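# Chapter 7: Water in Plant Tissue

Fruits and vegetables are mostly water. In a ripe watermelon the share is above 90 percent by weight, and most of it is held inside large, thin-walled cells. The rest is sugar, fiber, acids, and small amounts of minerals.

Water inside a cell presses outward against the wall. This pressure, called *turgor*, gives fresh tissue its crisp bite. When water leaves the cell the pressure drops, the wall slackens, and the tissue goes limp. Freezing has a similar effect by a different route – ice crystals tear the walls, and the juice drains out on thawing.

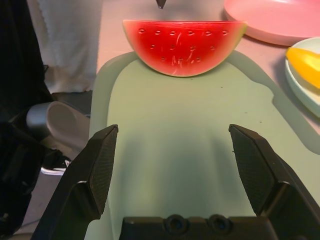
**Figure 7.2** A half-moon slice on a cutting board: red flesh with a thin band of rind along the curved edge.

The rind behaves differently from the flesh. Its cells are smaller and more tightly packed, and the outer skin carries a layer of wax that slows water loss. A whole melon therefore keeps far longer than a cut one.

Section 7.1 defines water content and water activity, two terms that are often confused. Section 7.2 covers the oven-drying method, using weight records from the Cesham storage trial. The problem set uses the same records.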